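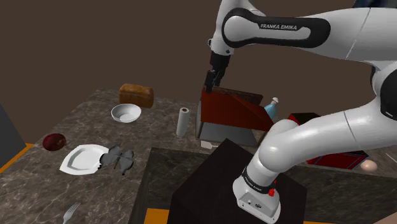 Liên Dương
Head of Test Practice, Wirden

Wirden publishes its kitchen test rules for robot arms, free for anyone to use

February — I've been waiting a long while to write this one! Wirden is putting out the Stalarska Rules, our house standard for testing robot arms on kitchen jobs in simulation, and from this month any lab, school or company can download them, use them and argue with us about them.

Let me tell you why we bothered. Two teams can both say their arm "opens the box on the counter" and mean completely different things. One team has a bare worktop and a box in the same spot every time. The other has bread, a bowl, a plate, a fork and a crumpled cloth lying about, the way a counter looks in my house by teatime. Both write down a success rate, and you can't compare the two at all.

So the rules start with the clutter. Every test layout has to include everyday things the arm isn't meant to touch, and the layout file has to be published along with the score. If the gripper knocks the paper towel roll over on its way to the box, that run is a fail, even if the lid ends up open. We had a few lively afternoons over that one (I was on the strict side, and I'm still pleased about it).

The rest is plain housekeeping. A result needs 700 runs before you can quote it. You get 3 attempts per run, and you have to say which attempt worked. Each attempt stops at 40 seconds. You report every run, including the embarrassing ones, and you name the version of the simulator you used — please, please name the version. And a pass in simulation never counts as permission to run the same program next to a person. That needs its own safety check on the real arm, in the real room, and the rules say so on page one.

My colleague Hiếu Khúc wrote most of the scoring section and tried it out on our own results first. "We lost a good chunk of our best numbers when I applied it to our old work," he says. "It stung a bit, but I trust the new numbers and I didn't always trust the old ones."

Two partners, Tô and Sornosov, tested the drafts with us and sent back pages of comments, most of which made it in. Along with the rules we're releasing 3000 ready-made counter layouts, so you can get going without building your own.

Comments on this first edition are open now, through the Stalarska page on the Wirden website. I read all of them myself, and short grumpy ones are very welcome.

Press contact: Liên Dương, Wirden press desk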